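Start > Loria Handbuch > Teil 4: Aufzeichnen > 4.3 Nullbild und Leeraufnahme

4.3 Nullbild und Leeraufnahme mit dem Handgreifer 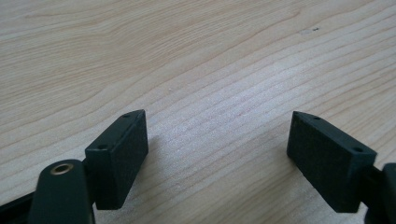
Wozu eine Leeraufnahme, wenn das Verfahren laut Veröffentlichung ohne Kalibrierung auskommt?
Die Veröffentlichung hat mit einem einzigen Greifer auf einem einzigen Tisch gemessen. Sobald ein zweites Gerät dazukommt, verschiebt sich die geschätzte Öffnungsweite, und ohne Leeraufnahme merkt man das erst im Training.

Der Abschnitt beschreibt, wie wir bei Loria vor jeder Aufnahmereihe den Bezug für die Backenöffnung festlegen. Er setzt voraus, dass Flivby installiert ist und die Kamera nach 4.2 fest sitzt. Wer die Methode nur aus dem Derkach-Bericht kennt, sollte die Anmerkungen mitlesen. Einiges, was dort als erledigt gilt, haben wir nicht bestätigen können.

Vorbereitung

1. Tischfläche abräumen und abwischen. Eine sichtbare Holzmaserung ist zulässig, ein Muster mit regelmäßigem Raster nicht.
2. Licht so einstellen, dass die Fläche gleichmäßig hell ist. Ein leichter Schimmer in der Mitte stört die Auswertung nach unserer Erfahrung nicht, ein harter Reflex schon.
3. Prüfen, ob beide Backenblöcke vollständig im Bild liegen. Die Gelenke dürfen über den Bildrand hinauslaufen.
4. Schrauben der Backenblöcke nachziehen. Handfest genügt.

VORSICHT: Beim Schließen nicht zwischen die Backen fassen. Die Rückstellfeder ist kräftiger, als sie aussieht.

Leeraufnahme

5. Greifer öffnen und dicht über dem Tisch halten, ohne die Fläche zu berühren.
6. In Flivby »Leeraufnahme« wählen und die Aufzeichnung starten.
7. Greifer ruhig halten, bis der Zähler 114 Bilder anzeigt.
8. Langsam schließen, kurz halten, wieder öffnen. Den Vorgang einmal wiederholen.
9. Aufzeichnung beenden und unter der Gerätenummer ablegen. Nicht unter dem Namen der Person, die aufgenommen hat - das hatten wir, und es war im November nicht mehr zuzuordnen.

Anmerkung: Einzelne dunkle Punkte auf der Tischfläche filtert Flivby angeblich heraus. In unseren Läufen hat das meistens funktioniert. Bleibt ein Punkt über die ganze Aufnahme an derselben Backe hängen, die Fläche nochmals abwischen und bei Schritt 5 neu beginnen.

Auswertung

10. Leeraufnahme in Tallon laden und »Backenkanten suchen« ausführen.
11. Die gefundenen Kanten in mindestens einem offenen und einem geschlossenen Bild von Hand kontrollieren. Dunkle Backen auf hellem Holz sind der leichte Fall. Aus einem guten Ergebnis dort folgt nichts für dunkle Unterlagen.
12. Den Wert »Öffnung max.« notieren. Bei unseren beiden Geräten lag er bei 234 und 245 Bildpunkten.
13. Nullbild speichern und der Aufnahmereihe zuordnen.

ACHTUNG: Tallon überschreibt ein vorhandenes Nullbild ohne Rückfrage.

Was davon zu halten ist

Der Bericht behauptet, eine mit Handgreifern trainierte Steuerung lasse sich ohne Verlust auf den Roboterarm übertragen. Wir haben 123 Vorführungen ausgewertet und sehen das skeptischer. Mit Nullbild griff der Arm zuverlässiger als ohne, allerdings stammten alle Vorführungen von derselben Person und vom selben Tisch. Ob der Gewinn am Nullbild liegt oder an der sorgfältigeren Aufnahme, können wir mit diesen Daten nicht trennen. Eine Vergleichsreihe mit absichtlich vertauschten Nullbildern steht noch aus. Bis dahin gilt die Leeraufnahme als Pflicht, weil sie wenig kostet, und die Zahlen im Bericht gelten als ungeprüft.

Nach einem Wechsel der Backenblöcke alle Schritte ab 4 wiederholen.

Kommentare (3)

mweb: Schritt 8 ist unklar. Ganz schließen oder nur bis kurz vor Kontakt? Bei mir springt die Kantensuche um, sobald sich die Blöcke berühren.

Hywel Bellis: Ganz schließen. Das Umspringen kenne ich, dann in Tallon das letzte Bild vor dem Kontakt als »geschlossen« markieren. Schön ist das nicht.

labor_ost: Zwei Geräte und eine Person sind mir als Grundlage für eine Pflicht ziemlich dünn. Die Reihe mit den vertauschten Nullbildern würde ich gern sehen, bevor wir das bei uns einführen.

Loria Handbuch, Stand Mai 2022 | Kontakt | Nach oben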